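Right, robot fault thread! I promised this last week and then spent four days with my head in a log file. Grab a tea, it's a good one (I think so anyway).

Setup for new followers: two-arm bench, one simple job. Pick up a toy, put it in the bin, let go, go back to the start pose. We call the controller Rastari. We'd run the job 455 times with nothing worse than a dropped toy.

Then on run 456 the right arm went to its start pose and the left arm just... kept going. Slowly, smoothly, straight across the middle, heading for its neighbour. No error. No warning. Lovely clean motion, which made it so much creepier!

I hit the stop. Gap between the two wrists when I measured it: 10 mm. I have never been so fond of a big red button.

First guess, a bad encoder. Everyone's first guess is a bad encoder. Kenneth Talavera over at Jevbridge bet me a curry on it. I swapped the cable, re-homed the arm, ran the joint check. All perfect. (Kenneth, I like a lamb bhuna.)

Second guess, the camera. Maybe it had seen a toy that wasn't there and sent the arm after it? Great theory, I was very pleased with it for one whole evening. Then I checked the saved detections and they were spot on. 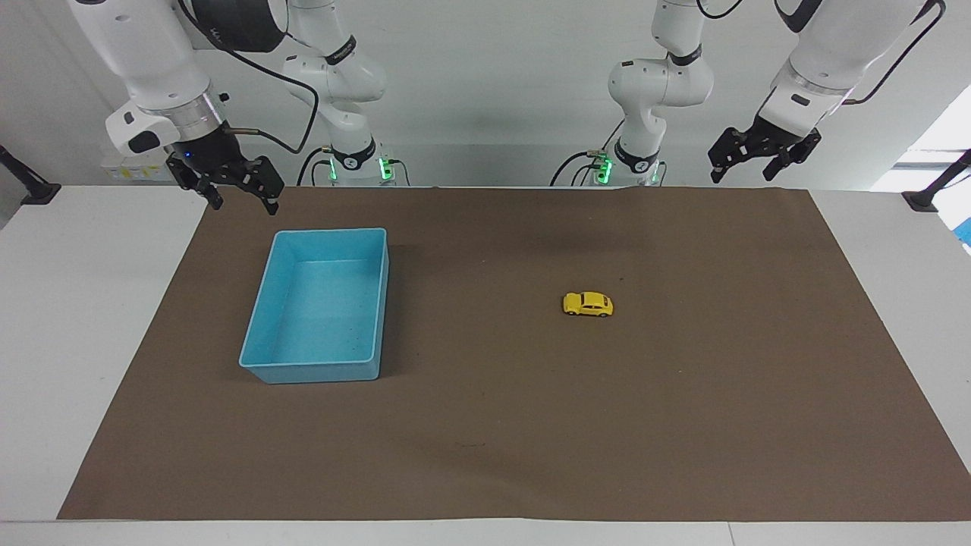 So, the fault itself. Each arm keeps its own list of places it's allowed to go, and there's a shared no-go strip down the middle that only one arm may enter at a time. An arm asks for the strip, gets it, does its bit, hands it back. With a layout like this, the blue bin over to the left and the yellow car off to the right of it, the left arm has to ask for the strip if it's going to deliver the car. Fine. Except the request had a time limit, and when the limit ran out the arm didn't stop and wait. It carried on as if the answer had been yes!!

I actually laughed out loud. A timeout that means "go ahead". It had been sitting in there since the very first version.

Why did it take so long to show up? The reply normally comes back in a few milliseconds. That day the bench PC was also copying a big folder over the network (me, I did that, sorry) and one reply came in after 301 ms. The limit was 300. One millisecond! I find this completely wonderful and also slightly sick-making.

What we changed. No answer now means hold still. Late answers get thrown away. And there's a separate check, on the arm controller itself, that compares the two wrist positions and cuts motion if they get too close. It doesn't care what Rastari thinks.

Then the fun bit, trying to break it. I wrote a little script that delays replies at random and left it hammering away with the arms at crawl speed and me next to the button. 1,000 runs, loads of late replies, and every time the arm holds, asks again and gets on with it. It looks so polite.

A few of you asked if the stop button would have been enough by itself. It was, that day, with me standing next to it. I'd gone to make toast during run 454.

If you've got a two-arm rig of any sort, please go and look at what your timeouts do. Search for every wait in the code and read the line after it. Took me 20 minutes once I knew what I was after, and I found a second one in the gripper code (harmless, but still, cheeky).

Next up is the Jardine bench, same controller, longer arms. It stays switched off until the fix is on it. I'll post the delay script in December once I've tidied it up, the variable names are currently a disgrace.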